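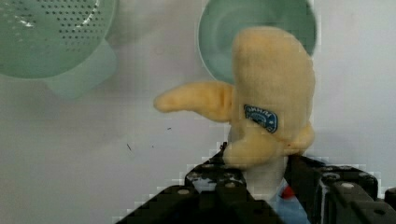

换完指头以后的腕部相机，黄色毛绒，夹在下半截。

六月，热，空调对着机柜吹不对着人吹。

先把结论扔这儿，赶时间的看完这段可以走了：夹爪留 Clakham 那副，Revham 的退回去；腕部相机先用 Siu 的便宜款；控制器 Grurkel 还没想好，可能要再折腾一个礼拜。臂没换，还是原来那条白的。

下面是流水账，写给自己和文杰看的，他说他下个月要搭一套差不多的，问我要记录，我说行我写博客上，结果拖到现在。

夹爪

两副都是平行双指，开合行程差不太多，装法也像，法兰孔位能共用，这点谢天谢地。Revham 那副到手很漂亮，边角倒得圆，装上去安静，空跑几乎听不见。Clakham 的糙一点，是二手，指头上有白色的磨痕，螺丝孔边上也蹭过。孔澎湃得很，光看外观我肯定选 Revham。

（"孔澎湃得很"是输入法打的，我想说孔开得很多。懒得改了。）

然后就开始夹软的东西。

毛绒玩具是我觉得最能看出区别的。硬的东西，方块啊瓶子啊，谁都能夹，你给个位置给个力就完了。软的会跑。黄色这个形状又怪，鼓鼓的，旁边还伸出来长长一条，从上面看和从侧面看完全是两个东西，抓取点估计出来经常落在那一条上，一提就转。夹它下面鼓出来那一块最稳，这个是淑贞先发现的，她手动遥操了几回就说别抓上面，抓底下。后来示教数据都按她的来。

Revham 的问题在力控。名义上有力反馈，参数也给了，可是软物体压上去之后电流爬得很慢，控制器以为还没碰到，就继续关。最后毛绒被压成一个饼，指头还报告"未接触"。阈值往下调，调低了空关的时候又误触发。我在 Grurkel 里面写了个很土的补丁，看速度掉了没有，没太大用。写邮件问厂家，厂家说建议配他们自己的控制器。嗯。

Clakham 没有力反馈，就给个限流。我设到 85%，毛绒夹得住，提起来甩一下也不掉。再往上没试，电机摸着烫手，先这样。简单粗暴，但是每次表现都一样，对采数据来说这个比什么都值钱。

还有一个小事，Revham 的指面是光滑的胶，新的时候粘，沾了毛就不行了。黄毛绒掉毛。擦了夹，夹了又擦。Clakham 的指面没那么娇气，沾了也就沾了。

桌面和布置 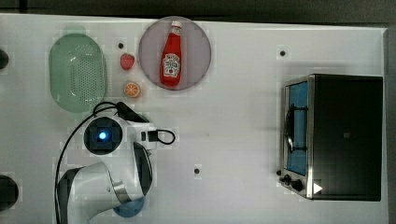

俯视机位，臂在左下，烤箱在右边。

俯视相机吊在横杆上，直直往下看，这个机位我前后挪了好多次。现在这样整张桌子基本都进来了，沥水篮、草莓、橙子片、盘子和番茄酱瓶，右边是黑色小烤箱，门朝桌子中间。臂从下面伸进来。

有两个坑。

一个是桌上的孔。白桌面配黑孔，分割模型特别喜欢把它们当成物体，尤其是把下面中间那个认成"黑色小圆盖"，给出来的抓取置信度还很高，臂就兴冲冲去夹桌子。拿白胶带贴过，贴上去反光，分割说那是一张纸。撕了。最后在后处理里面把那几个位置直接挖掉，丑但是管用。物体刚好压在孔上的时候会漏检，认了。

另一个是线。腕上那根黑线，从前面绕过来再沿着臂往下走，俯视看就是一条大弧。它会挡东西，挡的还正好是臂旁边那一块。思涵建议走臂内侧，用魔术贴一节一节固定，试过，第四轴一转就绷，绷了接头松，相机掉线。放长了又晃。现在的长度是折中，别问我为什么是这个长度，剪出来就是这么长。

曝光也要说一下，白桌子太吃曝光了。自动的话臂一进画面整个就跳一下，烤箱那种黑的大块也影响。锁死手动，桌面稍微压灰一点，别追求好看。

相机

这部分文杰问得最多，多写几句。

腕部试了两个。Siu 的便宜款，900 块，全局快门，广角，壳子塑料的。另一个贵的不点名了，借的，镇华那边的，带深度，重。重是真的重，装上以后臂末端动作明显变肉，急停的时候还会点一下头。深度在白桌面上也不怎么样，一大片洞，软东西边缘更糊。可能换个有纹理的桌布会好，可我不想铺桌布，铺了之前的数据就全对不上了。

Siu 的画质说实话一般。压缩块很明显，灰的地方一坨一坨的，夹爪边缘有锯齿。
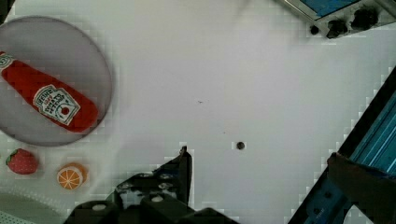 腕部视角，夹爪张开，指尖前面那个就是烦人的孔。

但是该看见的都能看见。瓶子斜躺在盘子上，瓶身上的标看得出形状，字不太行；草莓叶子朝哪边、橙子瓣那几条白线都清楚。对策略来说够了吧。我又不让它读配料表。

安装角度比型号重要得多。这个我愿意加粗，可惜我这个模板加粗坏了。一开始装得太平，画面里全是远处，自己的指头只剩一点点尖，最后那几厘米等于瞎抓。往下压了以后夹爪占掉画面下面一大块，看着浪费，可是指尖和物体的关系一直在画面里，接近阶段稳多了。代价是高一点的东西，比如烤箱，经常只看到一个角。那就靠俯视补。

右边那条铝型材也老进画面，槽是亮蓝的，颜色太跳。我有点担心策略拿它当定位用。思涵说那不挺好，免费的标定物。我说哪天型材拆了怎么办。她说那就别拆。行。

延迟。两路相机都走同一个集线器的时候不行，一路正常一路卡，时间戳也飘。换成各走各的口就正常了。这个我查了整整一个晚上，先怀疑驱动，再怀疑 Grurkel，最后怀疑自己，最没怀疑的就是那个集线器。文杰你一定一定不要省那个口。

控制器

Grurkel 优点：接口干净，文档能看，换夹爪只要改一个配置文件，从 Revham 切到 Clakham 我中午吃饭前就弄完了。网页界面也还行，能同时看两路画面和关节曲线。

缺点：急停恢复慢，按完以后要重新使能，还要等它自检，一次两次没事，采一下午数据就想骂人。日志默认全开，硬盘哗哗地满。还有那个看门狗，300 毫秒没收到指令就停，我这边推理偶尔会超，超了就停，停了就自检，自检完物体还在半空中夹着，夹爪松不松看心情。

把阈值放宽是可以的，晓燕不同意。她说先把推理弄快再说，安全的东西别随便动。她说得对，我就是懒。现在的做法是推理单独一个进程，控制那边一直发上一条插值出来的指令，超时少多了，没完全消失。

旧控制器我没扔，还接在旁边那台机器上。万一 Grurkel 再抽风就切回去。旧的那个界面像 1973 年的，按钮都挤在一起，可它从来没自己停过。

跑下来怎么样

没做很正经的对比，别拿去引用。每副夹爪都过了一遍同样的任务：草莓进碗，瓶子从盘子上拿起来放下，毛绒换位置，面包片那类扁的从桌面上捡起来。

草莓，两个都行。小，硬，不打滑。

瓶子，Revham 夹得更正，指头平行度好，瓶子不会歪。Clakham 偶尔夹歪，放下的时候瓶底会先在盘子上蹭一下。这一项 Revham 赢。

毛绒，前面说过了，Clakham，没有悬念。

扁的，都不行。指尖都太厚，贴着桌面铲不进去。淑贞的办法是先推到别的东西边上靠住，让它翘起来一点再夹。人遥操可以，让策略学还早。我画了一副薄指尖准备打印，在排队，打印机被镇华占着在打他那个什么支架，打了两天了。

所以严格说是一比一加两个平局，我选 Clakham 纯粹是因为我们后面软东西多。如果你桌上全是瓶瓶罐罐，反过来选也完全可以。文杰你那边是瓶子多吧？那你先别听我的，等我把 Revham 退之前可以借你玩几天，赶紧说。

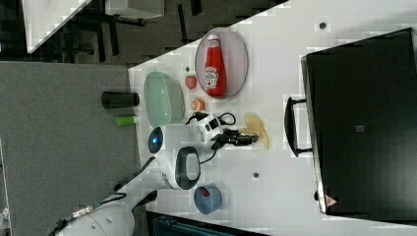

还没弄完的

东西越摆越多，黑杯子和那个青柠色的小圆筒都滚到桌边外头去了，臂够得着够不着得重新量一下可达范围。估计边上那一条要划成禁区。

碗。蓝色小碗太小，臂从右边绕过来放东西的时候腕部会把俯视视角挡掉一大半，里面有没有东西全靠腕部相机看。想再加一个侧面机位，但是又多一根线，又多一个口。先忍着。

烤箱。门把手是一根黑杆，黑的杆贴着黑的机身，俯视里分不太出来。想贴一圈彩色胶带，晓燕说贴了就是作弊。我在想作弊到什么程度算作弊。桌上的孔我都挖掉了，再多贴一圈胶带怎么了。

Clakham 的备用指头还没下单，现在这副要是磨坏了就停工，明天一定下。

标定脚本要重写。现在每次动了相机都要手点角点，点到眼花，在点下去我要瞎了。

日志清理脚本，写了，没测。

薄指尖打出来以后再更一篇。文杰有问题直接在下面留言，别发语音，实验室吵听不清。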